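The Bed Is Not a Cupboard (But It Makes a Decent Table)

Household tips, posted 15/11/2024

Every home has a surface where things gather. In ours it used to be the hall shelf, until the hall shelf gave way one night with a noise like a dropped piano. Now it's the bed. Snack packets, toys, small boxes, the odd mug. If you're going to sort the stuff out, you may as well do it there, on top of a sheet with pigs on it, where you can see what you've got.

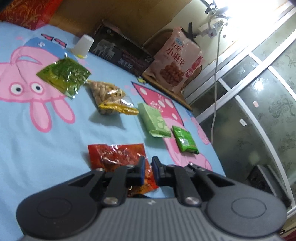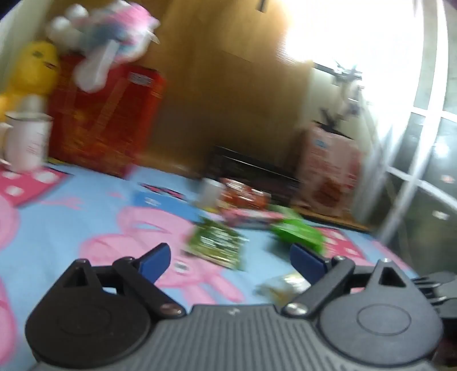 So, how to clear a bed in time to sleep in it.

Start with the food. Crumbs travel, and they always travel to the side you sleep on. Pick up every packet and give it a squeeze. Sealed ones go in one pile, opened ones in another, and anything that has gone soft when it should be crunchy goes in the bin without a speech.

Opened nuts and seeds want a jar. I know the bag came with its own clever strip. I have a drawer full of clever strips. A jam jar with a lid that fits does the job, and you can see when you're running out, which in this house is a Tuesday.

Small foil packets are a nuisance because they won't stack and won't stand. Stand them on their ends in a shoebox, like cards in an index, with the oldest at the front. My neighbour swears by a Kauppinen drawer divider for this. I have one too. It holds batteries, a tape measure and a key to something.

Mugs next. A mug on a mattress is an accident with a handle. If you must have one within reach, put it on a tray, and put the tray on something that doesn't bounce. For the tea you've already spilled: cold water first, blot, more cold water, then the wash. Don't scrub at it unless you like your stains with a fluffy border.

Toys go in one box. I've tried sorting them by type, and I managed it for four days. A child can put a thing in a box. A child can't be expected to run a filing system, and neither can I after supper. If the box won't shut, something has to leave before anything else comes in. Expect negotiations.

Empty boxes are where grown-ups come unstuck. We keep them in case we need a box. Keep two, flatten the rest, and be brave about it. Birthe Hviid wrote in to say she found 19 in her airing cupboard, nested like Russian dolls, and the smallest had a receipt in it from a shop that's now a dentist.

Then the sheet itself. Gather it up by the four corners with the crumbs inside, carry it to the back door and shake it outdoors. Check which way the wind is blowing. I didn't, once, and I was picking sesame out of my cardigan until December.

Printed sheets keep their colour longer if you wash them inside out, or face down if there's no inside to speak of. Use a cool wash and go easy on the powder. Dry them out of strong sun. Cartoon characters fade in patches, and a sheet that has lost its eyes but kept its smile is not restful.

Last, give the mattress a once-over with the vacuum cleaner while it's bare. The narrow nozzle gets along the piping, where you'll find the crumbs that escaped, plus a hair grip.

Next time: tea towels, and how many is too many. I own 298 by my husband's reckoning, and he's been asked to stop reckoning.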